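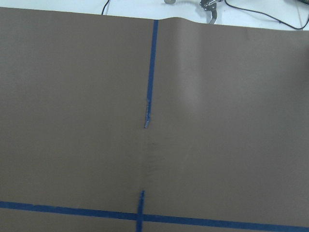 What is fog made of?

Fog is made of tiny drops of water floating in the air close to the ground. It's really a cloud, the same sort you see when you look up, only this one has formed down low where we live and walk the dog and wait for the bus.

134 shares | 19 comments

14 Sep 2018

If you've ever wanted to walk through a cloud, and I wanted to very much when I was small, you probably have already. You may have been rather disappointed by it! It isn't soft and you can't bounce on it. It feels chilly and a bit damp, and if you stay out long enough you'll find little beads of water on your eyebrows and all over your woolly hat.

Where does the water come from?

There is water in the air around you all the time, even on a sunny day. You can't see it, because it's a gas called water vapour. It gets there from the sea, from rivers and puddles, from wet washing on the line, from the leaves of trees and even from you when you breathe out.

When air with plenty of water vapour in it cools down enough, some of that vapour turns back into liquid. Scientists call this condensation – a long word for something you've seen many times on the bathroom mirror after a hot bath. Out of doors there isn't a mirror, so the water collects on specks of dust, smoke or salt that are far too small for you to notice. Each speck gets its own coat of water, and when there are enough of them crowded together, you have fog.

Why is it so often foggy in the morning?

During the day the sun warms the ground. At night, if there are no clouds to act as a blanket, that warmth escapes up towards space and the ground gets colder and colder. The air touching the ground gets colder too. By the early hours it may be cold enough for fog to form, as long as the wind is very light. A strong wind stirs the cold air up with the drier air above and spoils the whole thing.

Cold air is heavier than warm air, so it slides downhill and settles in low places. In Zevstead, where I live, the river runs along the bottom of the valley and the church stands at the top of the hill, and on some mornings you can stand by the church gate in bright sunshine and look down on a white lake where the town ought to be. Then of course you have to walk down into it to buy your bread.

Does the sea have fog as well?

It certainly does. When warm, damp air drifts over cold sea water, the air cools from underneath and fog forms over the waves. It's quite common in May, when the days are warming up nicely but the sea still hasn't forgotten the winter. A breeze can carry it on to the beach in a few minutes, and then everyone starts hunting for their jumpers. On the east coast of Scotland people call this fog haar, and in parts of eastern England they call it fret.

What's the difference between fog and mist?

They're made of just the same thing. The difference is how far you can see through them. Weather forecasters say it's fog if you can see less than one kilometre, and mist if you can see further than that.

Where does fog go?

Usually the sun gets rid of it. Some sunlight gets through to the ground and warms it, the ground warms the air, and the little drops turn back into water vapour. People say the fog has lifted, but most of the water is still there, and you've simply stopped being able to see it. In winter, when the sun is low and weak, fog can hang about all day long.

Try it on your own window

Go up to a cold window, put your mouth close to the glass and breathe out slowly. A cloudy patch will appear. Draw a face in it, if you like, then watch which bits of the patch vanish first – mine always goes from the outside in.

Join 2,071 readers who get our weather pages by email. Sign up to the newsletter

This site uses cookies to remember your settings. Accept | Find out more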